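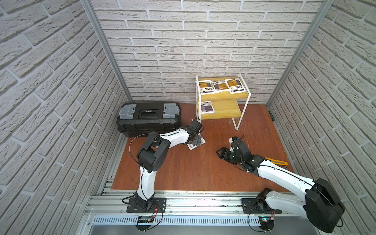

Two-arm cell on the shared front rail, with toolbox, two-tier shelf and packets inside the walls.

Hededura Cell Practice Guide, second edition
Reviewed May 13, 2021

The first edition of the Hededura guide was a loose set of checklists for small robot cells. The second, published by Lunach in March, is organised as numbered rules with a short rationale under each. It covers benchtop cells with one or two light arms and leaves industrial guarding to the applicable standards, which it tells the reader to obtain separately. I worked through it against our two-arm cell at Wanden.

Section 2 deals with the enclosure and is the strongest part. It asks for a fixed wall on every side the arms can reach except the operator side, and for the open side to be treated as a hazard whenever the drives are energised. Our cell has walls on three sides and both arms mounted at the front, so the whole section applied without interpretation.

Section 4, on loose items, is where the guide cost us some work. Any blade in the workspace must be listed on the task sheet, with its position and the state of the blade at the start of each run. The yellow-and-black utility knife on our floor was not on the sheet. It is now. The guide also wants storage kept against the back wall, and the toolbox and shelf already met that rule.

Cable routing gets a page and a half. The rule is sensible: no free loop at floor level within reach of a gripper. The left arm in our cell has black cables looping along the floor edge from its base, and under a strict reading that is a non-conformance. The guide offers no method for measuring reach at the base, where the arm folds back on itself, so two assessors could record different results. A diagram would have fixed this.

Boards and exposed electronics are covered in a single paragraph, which is too little. We have a circuit board hanging under each arm base, and the text says only that boards should be "suitably protected". No minimum clearance, cover type or strain relief is specified for the cables.

Shared workspace is handled better. Rule 6 requires a written zone for each arm and a named overlap area, with one arm holding clear before the other enters. It is easy to audit from the program and the log. The companion spreadsheet from Rana has a tab for it, although the colour coding does not survive printing.

The licence is per site and the index is poor – "knife" is filed under "end-user implements".

Recommended for labs running one or two light arms. Score: 8 out of 10, with marks lost on electronics and cable reach.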